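Archive > Proceedings > Housing and Interiors > Section 4

4. Bedroom storage and reported use

Households in the Tralico survey were asked where they kept clothes worn at least once a week. Of the 200 households that returned the form, 99 named a chest or dresser as the main place, and 41 named a built-in closet. The rest split their clothes between two or more places or left the question blank.

Drawer height mattered more than we expected. Older respondents used the top drawers daily and left the lower ones for bedding, winter clothes and papers. Wogan and Fikre reported the same pattern in their March study of rented rooms, though their sample was smaller and had no built-in closets at all. We did not ask about drawer weight, and several people wrote in the margin that a full bottom drawer was hard to pull out.

Figure 6 shows a dresser in a room with a stone wall and a gray floor.

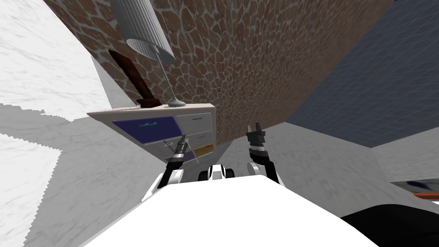 Room size was recorded separately, in square feet, from the floor plans each household sent in. Where no plan was sent, we used the figure on the lease. Dresser width showed only a weak link to room size, and we left it out of the model in Section 5.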